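Bedding notes, May, 9.40 am

Back room at Cerkell. Bed still heaped. The plan was to fold by kind, which assumes one can tell the kinds apart. 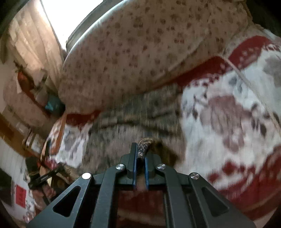
Small brownish-red dots on beige, red-bordered blanket beside it.

Washed the spare fleece at Conivton on the 26-minute cycle. It came back smelling of somebody else's holiday.

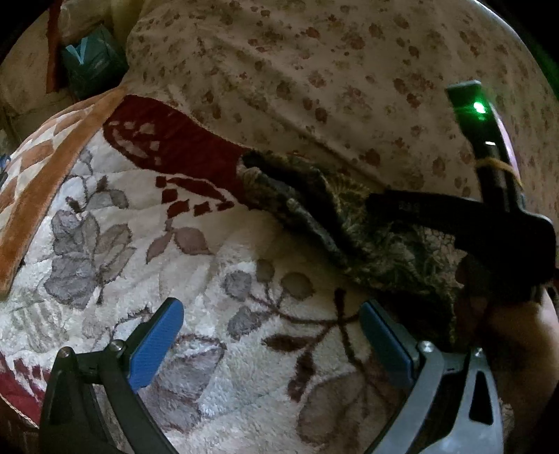 Owen Harries, textile technician

Pile direction matters when folding the floral one - stroke it the wrong way and the flowers look bereaved. Red edge outwards, so it can be found again. 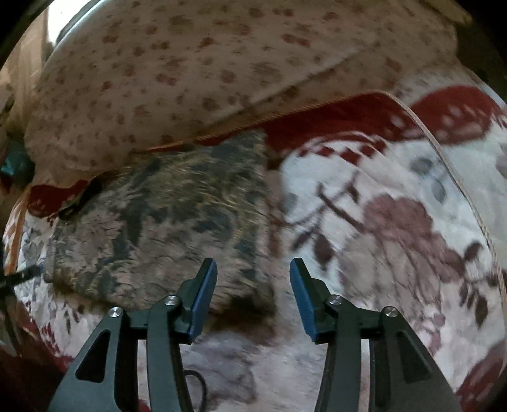
Six folds is too many for anything plush. Four, then sit on it. Shelf label 718 goes to the Tondia covers, whatever the old list claims.

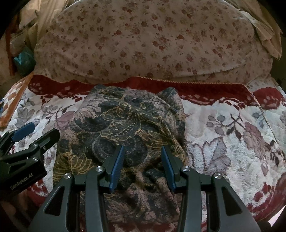 Paisley goes last, on top. It creases if you look at it. Still to do: pillowcases, tea.

Print this entry | E-mail this entry

Recent entries
Moth check, north cupboard
The 900 g duvet, reweighed
Label glue, second attempt

© Cerkell Workroom | Contact | Back to top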